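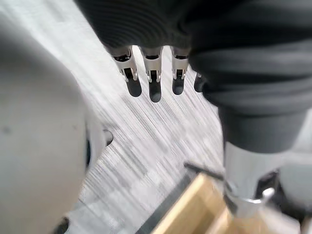 Jisley helpdesk replied that a shelf fault and a cable fault should be two tickets, but that they would take both under 232 this once.

Thank you! Oltstead lounge, opened 10/4/18, status: open.

Problem 1: the Skoluleck shelving unit by the armchair rocked whenever a pair of slides went up top. I tightened all the screws on the black frame and it got worse. Then I loosened them, pushed the back feet off the edge of a carpet tile, tightened again from the bottom up, and it's solid! Really pleased with this one. The slides can go back on, and the lower two shelves are free for anyone who needs them.

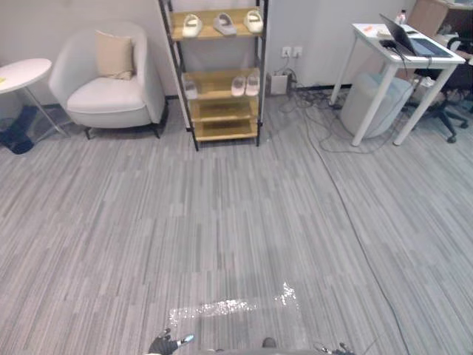

Problem 2: the cables. They still spread over the floor between the outlet and the desk, and the long one runs right out across the striped carpet. The Sarantis clips we got in September don't grip the baseboard, it's too thin for them. Could we try a floor cover instead? I would happily fit it myself.

Still missing: the mate to the single pale slipper. Please keep this open until the cover comes.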